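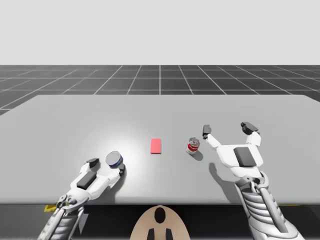 Blue can in the left gripper, right gripper open, with the red block and the soup can standing free on the table between them. Planner branch, simulated table.

Otavel planner gallery
Put together by Geert Jacobs, Sunday, August 25, 2024

Welcome, and thanks for stopping by! This page goes with the Otavel two-arm planner, the piece of software that decides which arm picks up which thing and in what order (and, on a good day, keeps the elbows out of each other's way). A few people asked on the Jurkik mailing list what the planner has to work with when it starts on a table like this one, so I promised a page with a render and a good helping of notes. I got carried away with the notes, as those of you who have sat through one of my demos will have guessed, so pour yourself something and take your time.

Everything shown on this page is simulation. The table, the cans and the arms all live in Kassab, our scene builder, which writes out a plain text file that the planner loads before it does anything else. You can open that file in any editor and nudge an object over by hand, and I still do that more often than I use the menus.

Notes on the table

The three objects stand in a loose row, and I like that layout very much for testing. A short, squat can, a flat block and a tall soup can want three rather different grasps, and a planner that has been tuned too lovingly on one shape will show it as soon as it meets the next.

The block is my favorite troublemaker. It lies flat, so there is very little side to get hold of, and the grasp sampler throws away most of its first ideas because the fingertips would have to pass through the tabletop. We let it try 20 candidates before it gives up and asks the other arm. I had that number at 7 for most of the spring, and the poor thing gave up all the time!

The soup can is tall and narrow, and there the approach direction matters a great deal. Come in too low and the hand sweeps the can along with it; come in from above and the wrist may run out of travel. The cost for tipping is a single line in the settings file, called tip_weight, and I would gently ask you to leave it alone until you have read the page about it.

Notes on sharing the work

Each arm gets its own queue, and the queues talk to each other through a small reservation table. When the left arm is busy with something, the space around that hand is marked as taken, and the right arm plans as if there were a wall there. It's a simple idea, borrowed from an older Bernano scheduler that I wrote for conveyor belts, and it has aged better than I have.

The middle of the table is where the two queues argue. An object there can be reached from either side, so the planner scores both choices and takes the cheaper one, with a small penalty for changing its mind later. Without that penalty you get a lovely bit of dithering in which both hands drift toward the block, think better of it and drift back. I have a soft spot for that bug, but it is fixed in version 2.

Planning time for a three-object table is around 71 milliseconds on my desk machine, most of it spent on collision checks between the forearms. Fingers are cheap to check. Forearms are long and awkward, and we use simplified shapes for them until the very last pass, when the full meshes come in for a final look.

If you want to try it yourself

Load the three-object table from the Kassab samples folder, start the planner with logging switched on, and keep the reservation view open beside it. Watch the colors change as the arms trade space. Then move the block a little toward one side and run it again, and you should see the scores shift in the log well before either arm does anything different.

More renders will go up in September, when the handover code is merged and the arms can pass things across to each other. Questions are very welcome on the Jurkik list, long ones included, and if you send a log file along please send the scene file with it.

Geert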